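Nerari blotter station: frequently asked questions
Last updated 9/21/19

What is Nerari?
Nerari is a benchtop machine for handling fragrance samples. It picks a small bottle from a rack, removes the cap, applies one spray or one drop to a paper test strip, recaps the bottle and puts it back. It is being built at the Jekbridge shared workshop, with some of the wiring done at home by Thodoris Bakalis. The mechanical drawings are by Athina Sarantis.

Is it finished?
No. The gantry, the rack and the strip feeder work. Decapping works on straight-sided caps. The spray actuator is on its second revision and still leaks pressure at the elbow fitting.

What kind of motion system does it use?
Three-axis Cartesian gantry, belt drive on X and Y, leadscrew on Z. A fourth motor rotates the gripper for threaded caps. A used articulated arm was considered and rejected on bench space. The footprint limit at Jekbridge is one bay, and the gantry fits with the doors closed.

What controls it?
A single board running stock motion firmware, plus a small computer that holds the job list. Jobs are text files, one line per strip: rack position, cap type, dose, dwell time. There is no network connection. Files are copied over by hand.

Which caps can it remove?
Friction-fit caps with parallel sides and screw caps on small vials. Glossy domed caps slip in the current rubber pads. Gumaro Pacheco is testing a split collet for those. Magnetic caps come off without trouble but tend to go back on crooked, and the recap check then stops the job.

How does it know a cap is fully seated?
It measures Z travel at a fixed motor current and compares the result with the value stored for that bottle. If the difference is more than 2 mm the job halts and the gripper opens. Do not raise this threshold to get through a long run.

How are the strips held?
A printed tray with a shallow slot, and a spring finger across the middle of the strip. Without the finger, the strip lifts when the nozzle comes close. Strips from different suppliers vary in width, so measure yours before printing the tray. The slot width is the first parameter in the file.

How many strips can it run unattended?
The feeder holds 37. We do not recommend leaving it unattended while it contains alcohol-based samples.

How long do the gripper pads last?
We replace them every 1,000 cap cycles. They can look fine past that point and still slip.

Can I build one without a lathe?
Yes, except for the actuator sleeve. Tzavaras will turn it from our drawing, or you can use the printed version at a lower spray force. The printed version cracks if the set screw is overtightened.

What does the wiring need?
One 24 V supply, fused, with the emergency stop cutting motor power and leaving the logic on. Keep the limit switch cables away from the stepper leads. Most of the false homing faults reported to us were fixed by rerouting that one bundle.

Why does the job file separate bottle moves from strip moves?
The order was taken from the way the task is done by hand. One hand deals with the bottle, the other with the paper, and the two jobs overlap. Earlier firmware treated them as one sequence and was slower for no gain in accuracy.

Where does the cap-type table come from?
From manual trials at a small wooden top, using bottles of different shapes and plain white strips. Each grip was written down as a contact pair and an approach direction, then entered in the table. Opening a slim vial takes both hands, so the machine version needs the body clamp fitted in rack position 5.
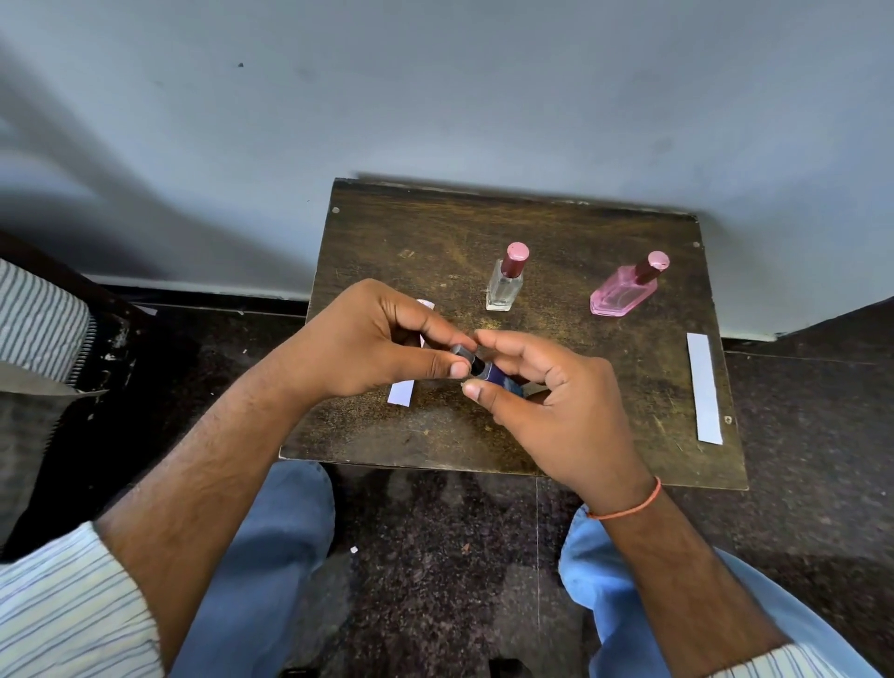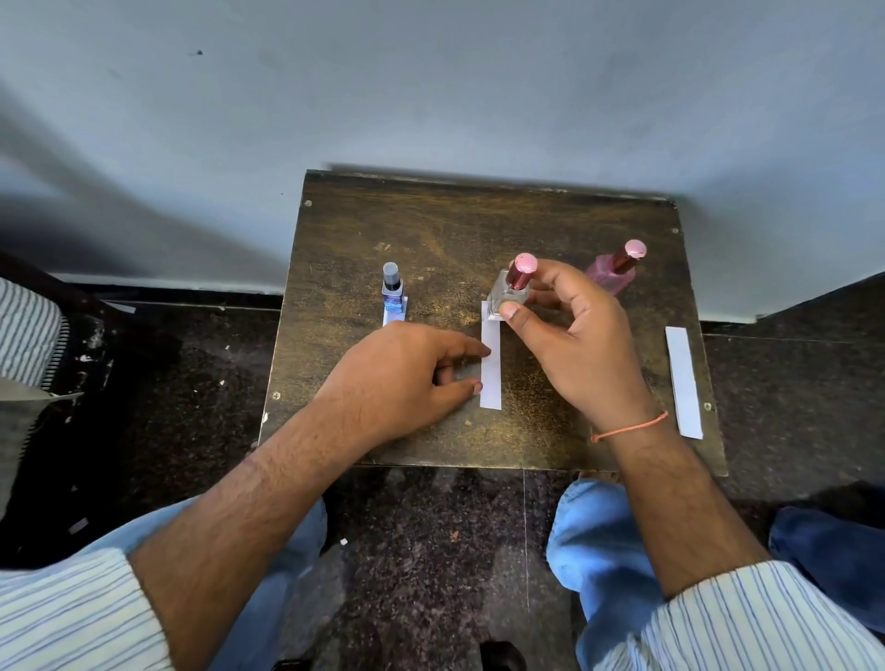
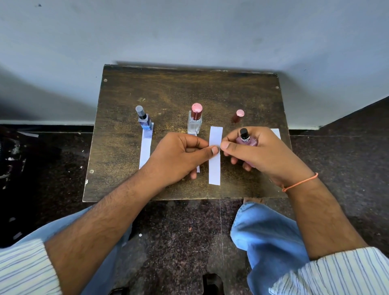 Chrysanthi Kontogiannis wrote in to ask whether the body clamp could be moved to the end of the rack. Hers fouls the strip feeder on homing, and she has been removing it before each power-up. Moving it needs a change to the rack offsets file and a shorter clamp screw. Both will be in the June release, along with the revised elbow fitting.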